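Against the Clean Table

Every January the same advice comes back around: own less and you will feel better. I have my doubts. I tried it in 2003, when I moved to Goseck with two suitcases, and I felt exactly as I had before, except that I kept having to borrow a corkscrew.

The people who push this stuff seldom mention money. Getting rid of a spare lamp is easy if you can buy another one whenever you like. My grandmother kept string, jars and three broken radios, and she was no more anxious than the folks who now pay to have their closets emptied.
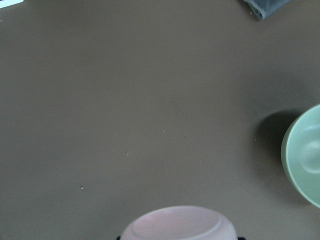
Last updated: Dec 19, 2022

A plain table with a pink bowl on it is pleasant to look at. I don't dispute that. I dispute the claim that it will fix your marriage or help you sleep. Where is the proof? Mostly we get before-and-after stories from people with a course to sell.

Keep the string if you want it.

Blair Gillies

Recent posts
What the Findthorpe Library Threw Out
Is a Morning Routine Worth It?
Geddes Street and the Parking Problem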